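Notebook, Fulus bench
Thu 10 June
Equipment planning for the September order

Good morning on the two-arm cell, and I want to get the shopping thoughts down before they evaporate. Crisóforo Chávez needs a list from me that he can turn into a budget line, so this is the long version and he can chop it.

The thing I keep coming back to is how much of our work needs both hands. Small everyday items, one gripper on each side, the piece stood on edge over the wood. A single arm would be cheaper, sure, but I'd be building fixtures all summer! So the second cell gets two arms as well. I'm not budging on that one.
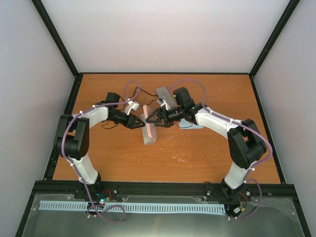
1. Cables and ties

Same purple runs on the new cell, please. I love being able to follow one along the arm by eye. We have 34 ties left in the drawer and I'd like a full bag before we start building. Also want longer leads so the loops by the bases can be dressed properly (Ginville stocks them, Rosales might be quicker, ask both).

2. Fingertips

Price from Fallimia is $21 a pair. Put down six pairs. I want to try a softer tip on thin, rounded things, and at that price we can afford to ruin a few.

3. Tabletop

The wood is scuffed and I'd rather swap it than sand it. Rosales quoted $69 for a cut panel, same size, holes not drilled. Get two, one for each cell. Drilling we can do here on a slow afternoon. Question for Crisóforo: do we want a matte finish? I do.

4. Test objects

Cheapest line on the list and the most fun. The glasses case with the light blue cloth folded inside is a great little task, hard and soft in one go, and I'd happily buy a whole shelf of cases in different shapes.

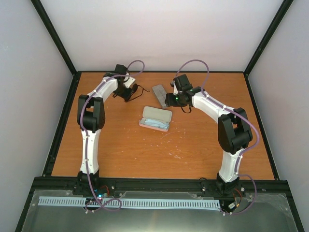
Fulus Bench Automation Team

Running total without the arms comes to $344, and that has the tips, the two panels, and the leftover for ties and cases. Arms go on their own sheet, quote still open. Ask Fallimia if they'll hold the tip price through September.

Still to measure: rail length, front strip length, clearance to the back wall with both arms reaching in. Tape measure is in my coat.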